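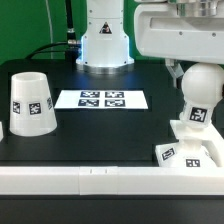

NUSTETDEN — The tabletop room on the second floor at Cekamgate is open again, and I went over one afternoon in April to see what they've done with it. Short version: new black table, new green backdrop, a whole lot of white shapes with checkered tags stuck on them, and longer evening hours. Longer version follows, and I'm warning you now that I got into the tags a bit more than I planned to.

The room was closed for most of the winter while the ceiling was patched and the lights were moved. If you used it before, you'll remember the old table, the one with the pale top that threw glare into everything and had a dip near one corner where a marble would always end up. That's gone. The new top is black all the way across, and the green behind it is the loud kind of green, the kind you see for a second or two after you look away. I liked it right away (my photos have never had such an easy background to cut out).

The job took 11 weeks. I was told to expect six back in the fall, so add that to the pile of Nustetden projects that run a little long, but at least this one got finished!

What's on the table these days is mostly the Sowah set. That's the house name for the collection of plain white tracking props that anybody who signs in can use. If you've never run into these, they're white shapes with square black-and-white tags on them, blocky little patterns a bit like a very short crossword puzzle. A camera picks up the pattern, and software on the laptop works out where the thing is and which way it's turned. Each tag is different, so the software doesn't mix up one prop with another.

The one I kept going back to is the cone. It's white with the point taken off, wide at the bottom, and it has tags going around the body, so you've got a tag facing forward and others curving off toward the sides. I called it a lampshade and was politely told that everyone does. People also call it the cup, which I guess is fair if you don't mind your cup being upside down.

Then there's the sheet. Flat, white, four square tags in a two-by-two layout, and that's the whole thing. It's the piece I'd tell a beginner to start with. You can print one yourself, and plenty of regulars do exactly that at home the night before so they can tape it down and get going.

And then there's the little figure, which is my favorite, sorry to the cone. It's built out of stacked parts with a white ball on top for a head, and it has a tag on its neck block like a name badge. I asked whether it had a name. It doesn't. I think that should change, and I've got suggestions, and the front desk has asked me to put them in the box like everyone else.

## What changed with the props

The full Sowah set now has 98 pieces, counting spares. Before the closing it was kept in two banana boxes under the sink, and you'd spend the first part of any session digging for a piece with all its tags still on. Now everything is on open shelves along the hallway side, with a number on the shelf and the same number written small on the bottom of the piece. You take it down, you write the number in the book, you put it back in the same spot when you leave.

Tags that are peeling go in the tray by the door. Please don't fix them yourself with a glue stick! I did that last year with what I thought was great skill, and the tag had a bubble in it that made the software think my prop was hopping. The desk will put on a fresh one while you wait if it isn't busy.

There's also a new rule about markers and pens, which is that they stay off the black table. A printed sheet under your work is fine. A cutting mat is fine. Loose ink, paint, and anything with glitter belongs in the craft room downstairs, and I'm told the glitter part is in there for a reason that goes back to the old table.

Sheets are free for the first two, and after that you pay for the paper. The printer is the Sakar one in the corridor. It prints the tags at true size if you pick the plain setting, and it shrinks them a hair if you pick "fit to page," which will throw off every distance your software gives you. I lost an entire evening to that once. Measure one square with a ruler before you leave the printer and you'll be fine.

## Setting up your own layout

I had a slot booked, so I tried a layout for a short stop-motion bit I've been picking at. Sheet in the middle, cone off to the left, figure over on the right. Nothing fancy. What I wanted was a fixed spot in the center that everything else could be measured from, and then two props far enough from it that I could slide them around without covering the squares.

A few notes from that, in case they save you some time:

- Put the sheet down first and tape the corners. The black top is slick, and paper will creep if you lean on the edge.
- Turn the cone so one tag faces the camera straight on. The tags at the sides help once you start turning it, but the front one gives you a clean start.
- Keep your sleeves out of it. I wore a checked shirt. Don't wear a checked shirt.
- If you want a shadow under a prop, you'll have to work for it. A black table eats shadows, and a small lamp set low helped me a little.
- Write down where things were before you break for lunch. I always think I'll remember, and I never do.

The white looks great against the black, I have to say. On the old table the props kind of melted into the top and you had to squint to find the rim of the cone. Now you see the edges from across the room. The green is the same story higher up, and taller pieces stand out against it nicely as long as you're not using anything green yourself. (My first hero was going to be a frog. He's been recast.)

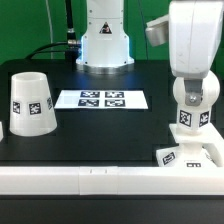

## Hours, booking, and what it costs

The room is open from 10 in the morning and now runs until 9 at night, two hours later than before. Slots are 90 minutes. You can book two back to back if nobody's waiting, and the evening ones go first, so get your name down early if you've got a day job.

Residents of Nustetden pay nothing for the room. Everybody else pays a small fee at the desk, and the desk takes cards now, which I was happier about than I probably should've been. Kids under 12 need a grown-up with them the whole time.

The last full year before the closing had 263 bookings, and the people at Cekamgate are hoping to beat that with the later hours. When I stopped by, the book for the new season already had 129 in it. I flipped back through the pages while I waited for the printer, and it's a real mix. There's a school club that does pocket-sized theater sets. There's a chess group that wants to film its games from overhead, and a couple of people who just wrote "trying something," which is what I wrote too.

Parking is still behind the building, and the elevator is working. The side door sticks, so give it a good push with your hip if your arms are full.

## Still to come

Not everything is done. The shelf labels stop halfway down the last row, and there are some pieces sitting on top of the cabinet that don't have a number yet. The blinds on the street side haven't come in. Until they do, afternoon sun gets onto the floor near the window, and if you're picky about light you'll want a morning or an evening slot. I had no trouble at the table itself, but I was only there the one afternoon.

There's talk of a second sheet design with smaller squares for people who work close up. I saw a test print pinned by the Sakar printer and it looked good to me, though somebody had penciled "too small?" in the margin, so I wouldn't count on getting one this month.

A beginner evening is planned as well. You'd bring a laptop, they'd hand you a sheet and a cone, and you'd leave knowing how to get one prop tracked. Sign-up is a clipboard at the front desk. It had a short list on it when I left, with my name near the top in terrible handwriting, and yes, I know I've been doing this for a year already. I want to see how other people tape down their paper.

The suggestion box for the figure's name is next to the clipboard. Slips close at the end of the month.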